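卫生间节水宣传到底有没有用？
学生课题报告　四月
执笔：Iona Crichton　组员：Lewis Aitken、Cengiz Kılıçarslan
打印本页 | 邮件发送 | 分享 2 | 评论 4

一、问题从哪来

宿舍管理处去年在Dukmont楼贴了一批节水标语，随后宣布“成效显著”。我们去要数据，拿到的是一张没有注明单位的柱状图。Cengiz认为贴纸总归有点作用，我和Lewis不太信。

我们向住户发出200份问卷，问的是冲水习惯、淋浴时长和是否记得标语内容。多数人自称“比较节约”，可这类回答谁都会写，拿它当证据很勉强。
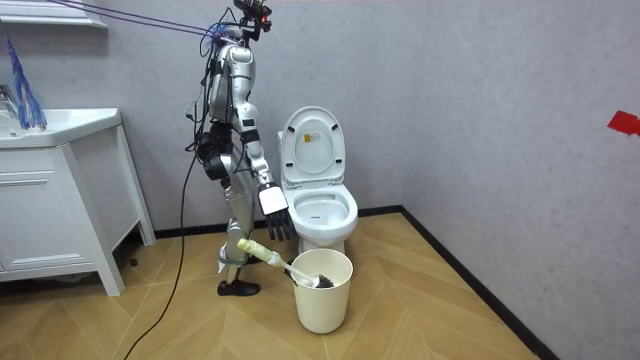

图1　卫生间内的白色马桶

二、水表怎么说

问卷靠不住，只好看水表。Dukmont楼贴了标语，Jillel楼没贴，两栋楼的读数走势几乎一样，都在放假前后下降。如果只看Dukmont，很容易把假期的功劳算到标语头上，管理处大概就是这么算的。

指导老师Ruairi Gillies提醒我们，两栋楼的住户年级不同，比较起来并不干净。这个批评我们接受，但它同样适用于管理处的结论。

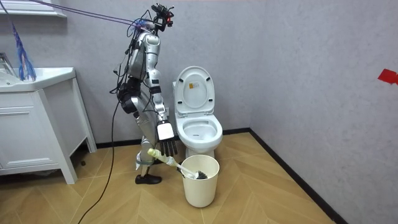

栏目：环境与生活 › 课题讨论

三、换器具呢

有人主张少贴标语，直接换节水马桶。厂商的宣传册写得很漂亮，测试条件却只字不提。一次冲不干净再冲一次，省下的水又还回去了，我们没找到哪份材料认真算过这一笔。漏水也一样，报修拖上几周，标语贴得再多也补不回来。

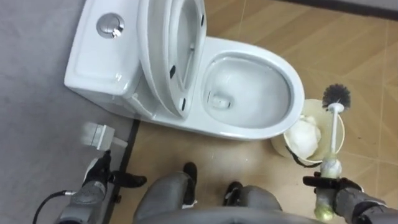 本页最后修改：四月，下午4时

四、暂时的看法

我们不敢说标语无用，只能说现有数据证明不了它有用。下一组若接着做，建议先征得同意，给每层单独装表，至少记满一个学期，问卷可以砍掉一半。原始读数存在Lewis那里，需要的同学可以找他要。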